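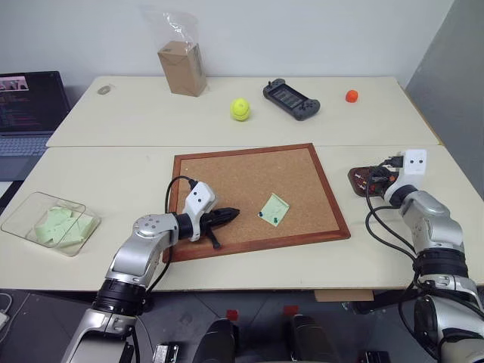
Figure 3. Panneau de liège à cadre de bois brun rouge, un carré vert pâle tenu par deux punaises, l'une vert foncé, l'autre bleu foncé. À gauche, les autres carrés dans leur bac transparent.

4.2. Le panneau d'affichage comme mémoire de travail : ce que l'on peut en dire

La littérature sur l'organisation domestique et de bureau accorde au panneau de liège une vertu qu'elle démontre rarement. Brunton soutient que la note épinglée « reste à l'esprit parce qu'elle reste à la vue ». Medrano et Tapia vont plus loin et font du panneau un véritable prolongement de la mémoire. Nous n'avons trouvé ni chez l'une ni chez les autres de mesure qui permette de trancher, et les entretiens conduits à Xolalpa, souvent cités à l'appui, portent sur des personnes qui avaient choisi elles-mêmes de s'équiper. Le biais est assez grossier pour qu'on s'étonne de le voir si peu discuté.

Notre propre matériel est volontairement pauvre : un panneau, des carrés de papier d'une seule couleur, des punaises. L'uniformité du papier a été critiquée par un relecteur, qui y voyait un appauvrissement de la tâche réelle. Nous la maintenons. Tant que la couleur des notes varie, on ne sait pas si le lecteur retrouve une information ou s'il retrouve une tache jaune parmi des taches roses, et la plupart des effets rapportés dans le corpus Pustau pourraient s'expliquer ainsi.

Reste la question de l'épinglage proprement dit, que les guides pratiques expédient en une ligne. Une note peut être fixée droite ou de biais, par un coin, par le bord, avec une punaise ou deux. Varela affirme que la note posée en losange attire davantage le regard que la note d'aplomb. L'hypothèse est séduisante, mais son protocole confond l'orientation et la nouveauté : les losanges y étaient toujours les derniers arrivés. Dans la figure 3, le carré est en losange et aucune autre note ne lui fait concurrence sur le liège, si bien que l'orientation n'y prouve rien. Un panneau à peu près nu met en valeur tout ce qu'on y place.

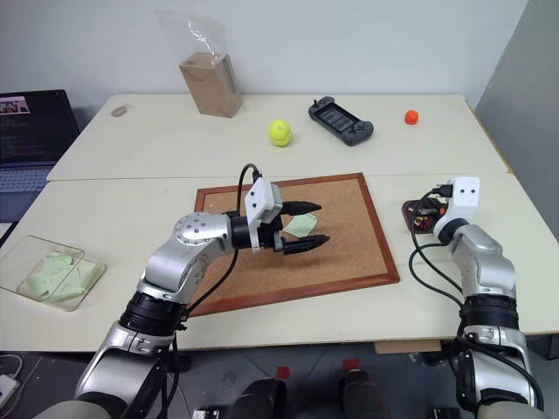

Figure 4. Carré de papier vert pâle marqué de plis, posé de biais sur le liège. Le reste du panneau est en grande partie nu.

Les plis visibles sur la figure 4 appellent une remarque de méthode. Ayala tient l'état du papier pour un indice d'usage et classe les notes froissées parmi les notes « vivantes », c'est-à-dire relues ou déplacées. Nous sommes réservés. Un papier peut être plié avant d'être affiché, pendant qu'on l'affiche ou bien après, et le pli seul ne permet pas de départager ces cas. Sur les 97 notes de son relevé, Ayala n'en commente d'ailleurs que huit, sans dire comment elles ont été retenues. Il nous paraît imprudent de bâtir une typologie sur une base aussi étroite – et plus encore de l'étendre, comme le fait le rapport Haltodska, à des bureaux entiers.

Nous retenons donc une définition minimale. Est dite affichée toute note fixée par au moins une punaise, quels que soient son angle et son état ; une note simplement posée sur le liège n'entre pas dans le compte. Cette règle écarte des cas que d'autres auteurs auraient gardés, notamment les papiers glissés sous le bord d'un cadre, fréquents dans les cuisines de la série Lalar. Elle a le défaut de traiter de la même manière une note solidement tenue et une autre qui pivote au premier courant d'air. Nous n'avons pas trouvé de critère de tenue qui soit applicable à partir d'une photographie, et ceux que propose Varela supposent de toucher le papier.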